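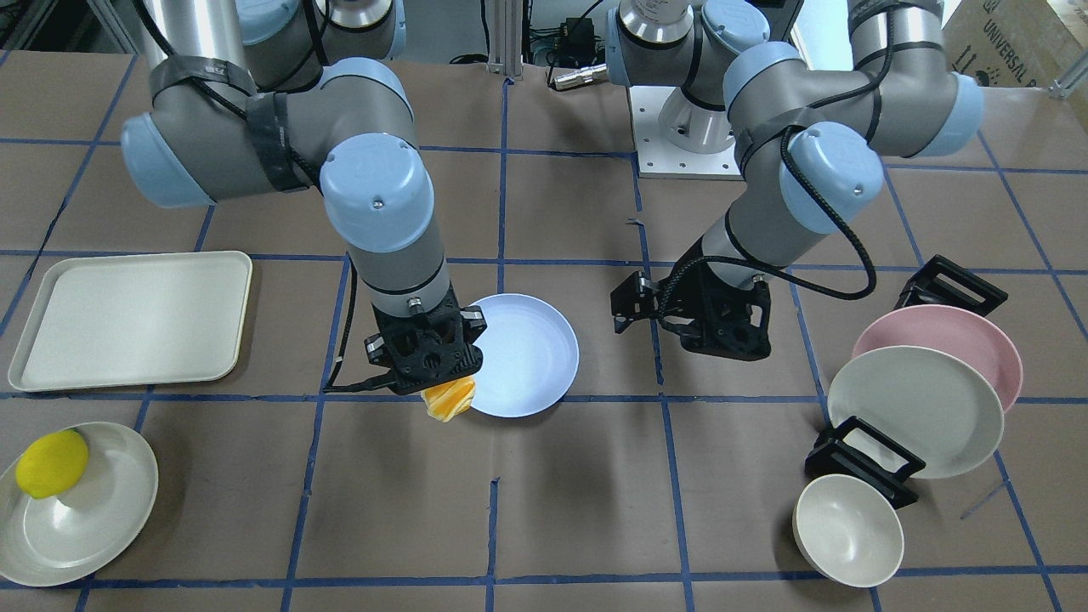
Brown paper and blue tape on the tabletop.

The Residents' Handbook of Lisstead House, eighth section, governs the conduct of the evening meal. It was adopted in March of a year that the binding has swallowed, and it has been amended only once, in the matter of soup.

Under the handbook, supper is served at 8. The bell is rung by the resident of longest standing. Any resident who intends to be absent shall enter the fact in the blue ledger before noon, and a place shall be laid for that resident regardless.

The present report concerns the place laid for Mr. Pálfi.

Mr. Pálfi entered his absence in the ledger on the morning he left for Onimano to see his sister. He wrote one line, in pencil: "Away. Back for supper." The House took the view that the two statements were in conflict, and the matter was referred to the Registrar, Nasrin Moradi. She ruled that both should be honored. The place was laid and the chair was drawn out by the width of a hand, as he liked it.
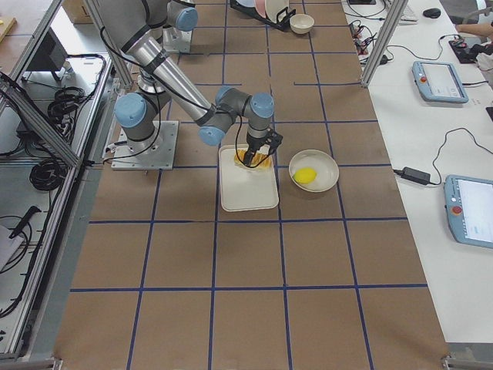
A lemon in a white bowl, with the tray beside it.

By the time the Registrar opened the present inquiry, the place had been laid 114 times. The kitchen had submitted its costs, which were small – bread, a little butter, and the Nutine cordial that no other resident would drink. The House had also received a letter from Onimano. It was addressed to the Registrar and marked private, and she had placed it in the ledger unopened, at the page bearing the pencil line.

Residents were invited to give their views in writing. Most asked that the practice continue. One asked for the chair, his own being unsteady.

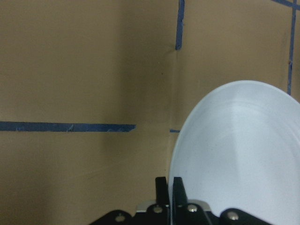
Mrs. Lisle wrote that a letter left shut for so long had surely been read by everyone in the House, and that she for one would like to hear it aloud before she was too deaf to profit by it.

The Registrar considered this submission for several days. The handbook did not require her to open the letter. It did require, under the eighth section, that no ledger entry be struck out except by the hand that made it.
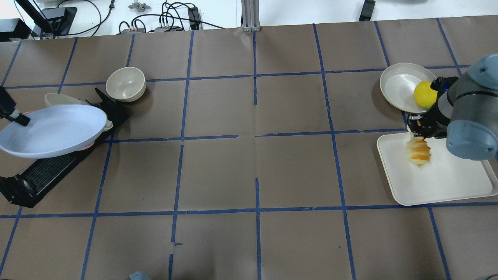 She accordingly found that the entry stood. The kitchen was instructed to continue, and the unsteady chair was sent for repair at the expense of the House.

On the evening the finding was posted, she came down early and rang the bell herself, although she was not the resident of longest standing. She took the seat beside the empty one. When the cordial was poured she asked for a second glass, drank it without remark, and sent to the office for the ledger and a paper knife.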